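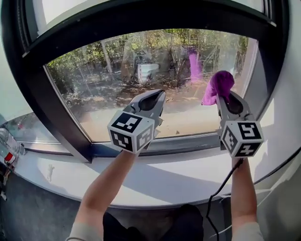 Ticket 1770
Project: Keston
Site: Clellavton
Queue: Protocol and good practice
Opened: Apr 15, 2024
Priority: normal
Status: closed, follow-up on 322

Summary
Window-wiping episodes with hand-held grippers are failing the marker visibility check. Site asks whether the rule can be relaxed for glass tasks.

Reported by site
We are running window cleaning under section 6 of the handling rules, one cloth, both grippers in hand. Since we moved on from tables to windows the checker rejects far more episodes than it passes. The message is always "marker cube lost, right". Calibration was done at the start of the session and the left side is fine. The same pair of grippers passed on table wiping in March. Please advise whether we carry on or stop.

Reply, protocol desk
Please stop submitting window episodes until this is sorted, but keep what you have. Do not delete or trim anything. Three questions:
Which way are the cube faces pointing when the cloth is on the glass?
Is direct sun reaching the work area?
Is the right cable clipped to the sleeve or hanging free?

Reply, site
Faces: both cubes show well while the operator works at chest height. When the right hand goes up to the top of the pane the wrist rolls outwards and we lose the patterns.
Sun: yes, it comes in on the sill, with a band of shadow across it.
Cable: hanging free. We read the rule as applying to floor tasks only.

Reply, protocol desk
Thanks. Taking these in turn.

Cable. The rule covers all tasks. The wording in the old Chauvin version said "when bending or kneeling" and that was dropped. Clip the cable to the forearm with enough slack for a full reach. A loose cable pulls on the base of the gripper and can catch on a window handle or the edge of a sill.

Wrist. Section 6 says at least one face of each cube has to be readable to the head camera for the whole of a contact stroke. Going back to the grip and starting again is allowed, rolling the wrist mid-stroke is not. For a tall pane, split the work: upper half first, then step back, regrip, lower half. If the operator can't reach the top without rolling the wrist, leave the top out and note it. Standing on something is not permitted with grippers in hand.

Sun. Glare on a white cube washes out the black squares. Lower a blind if there is one, or wait for the sun to move round. Do not stick film on the glass, it changes the surface.

One more thing to check. A bright cloth gives a strong reflection in the pane. That is acceptable for the recording – the rule on reflections only concerns faces and screens. It should still be entered in the notes field, as the labelling team at Kudthorpe will otherwise send it back.

Also clear the sill before starting. Bottles and anything else that isn't part of the task should be moved well out of reach. Section 3 is quite short on this and people miss it.

Reply, site
Did a test set with the cable clipped and the pane split in two. Most passed. The ones that failed were all lower half, near the corner on the right, where the wall of the recess gets in the way of the elbow.

Reply, protocol desk
Good. For the corner, swap the cloth to the left gripper and approach across the body. Both hands stay visible, and the swap can be done in view as part of the episode. If that is awkward, leave the corner and mark the episode "partial". Partial is a valid result and does not count against the site.

On the original question: no, the visibility rule will not be relaxed for glass. Ticket 322 is open to add a page on windows, and the split-pane method will go in there.

Reply, site
Understood. Earlier episodes are still held. Do you want them resubmitted?

Reply, protocol desk
Yes, tagged "pre-fix". Closing this one, please use 322 for anything further on windows.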